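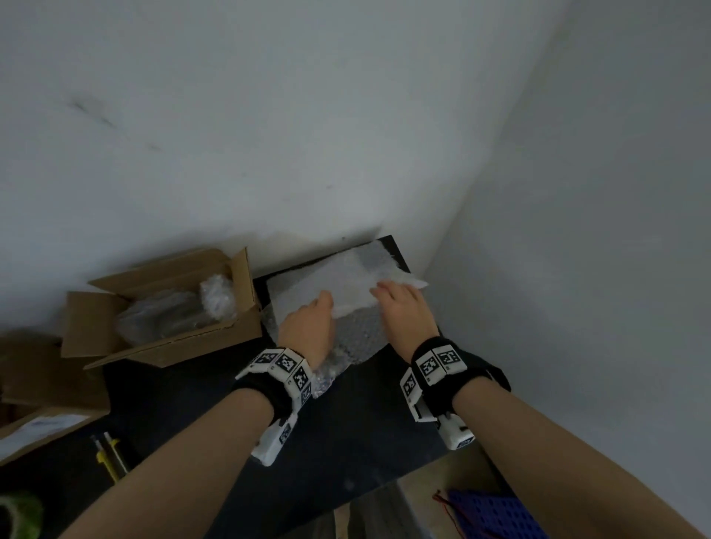
Wrist bands in use during the packing-material task, head camera view.

Equipment Review: Caline Wrist Tracking Bands with the Akura Head Camera
8/25/20

Our laboratory records manual packing work for use in programming a two-finger gripper. The quality of those recordings depends on how well the position of each wrist is known. This review covers the Caline wrist bands, which were tried with the Akura head camera and compared with the Fadon handheld controllers already in service here.

Construction

Each Caline band is a black strap that carries a set of white plastic blocks, joined by small metal pins and screws. Square black-and-white markers are printed on the blocks so that they face in different directions. The head camera reads the markers, and the Amato software converts them into a wrist position. The bands contain no battery and need no charging.

The joints allow the blocks to follow the shape of the arm. Operators with narrow wrists had to pull the strap to its last setting, and one found that the band still turned slightly during a long session. A shorter strap should be offered. The screws are small and should be checked weekly. Two had worked loose by the end of the trial, although no block came off.

Setup

First calibration took 18 minutes, most of it spent on the head camera. Later sessions required about 14 minutes in total, including fitting. The printed instructions are clear on the order of the steps but do not say how far the elbows should be from the body during calibration, and two operators obtained poor results until this was settled by trial.

Performance

We recorded 300 short sessions of ordinary packing work: flattening foam sheet, folding bubble wrap, placing wrapped parts in cardboard boxes and closing the flaps. The hands were bare, and this proved to be the main advantage of the bands. Foam and bubble wrap are difficult to handle with anything held in the palm. With the Fadon controllers, operators could move a box or pick up a firm part, but could not spread their fingers on a sheet and press it flat. Attempts to do so were abandoned early.

Tracking was steady while the wrists remained in front of the body. With markers on several faces of each band, a normal turn of the forearm seldom caused a loss of position. Tracking did fail when a hand went deep into a box, when one arm crossed over the other, and when a loose piece of wrap rode up over the blocks. The Amato software marks these gaps in the recording but does not fill them. The Fadon controllers, which do not rely on the head camera, had fewer gaps in the same tasks.

It should also be noted that the bands report the wrist only. Finger positions must be estimated from the camera picture by separate means. For a simple gripper this is acceptable – the opening and closing of the hand can be marked afterward. For a hand with several fingers it would not be enough.

Comfort

Operators wore the bands for up to 200 minutes in a day, with breaks. Most reported no difficulty. The block on the underside of the forearm touches the table edge when the arms are lowered, and several operators changed their posture to avoid it. The head camera was considered more tiring than the bands.

Recommendation

The Caline bands are recommended for tabletop work with soft or flexible materials. The Fadon controllers remain the better choice for reaching into deep containers and will be kept for that purpose. The laboratory intends to purchase two further pairs of bands, and will review the condition of the straps and printed markers in November.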